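Tsehay Ejigu had been singing in church basements and hotel bars for nine years before she put out a record under her own name. Triltetti, her second album, came out in September, and she is still a little surprised by how it has done.

"We pressed 1000 copies and I figured I'd have boxes of them in my hallway forever," she says. "They were gone before the tour started."

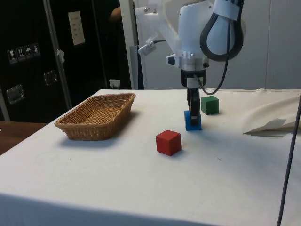 The songs were written at her mother's kitchen table in Dornon, mostly late at night. She plays piano on all but two. Trefor Gough, her guitarist and co-producer, came in once the words were finished.

"Trefor doesn't like demos," Ejigu says. "He wants to hear it in the room, once, and then he wants to record. We fought over that."

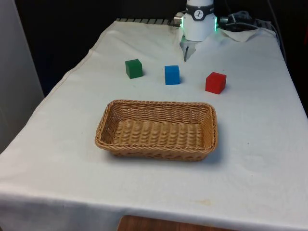 Gough remembers it the same way. "She'd do a vocal 12 times and I'd keep the second one," he says. "On 'Bevan' she won. That's the last take – you can hear her voice giving out a bit at the end."

The tour has been mostly small rooms, 200 seats or so. The exception was an opening slot in front of more than 4000 people, and Ejigu did not enjoy it.

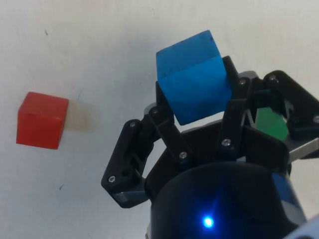
"I couldn't see a single face," she says. "I sang the whole set to the exit sign."

She has started on new songs and wants drums this time. Gough would like to wait until spring.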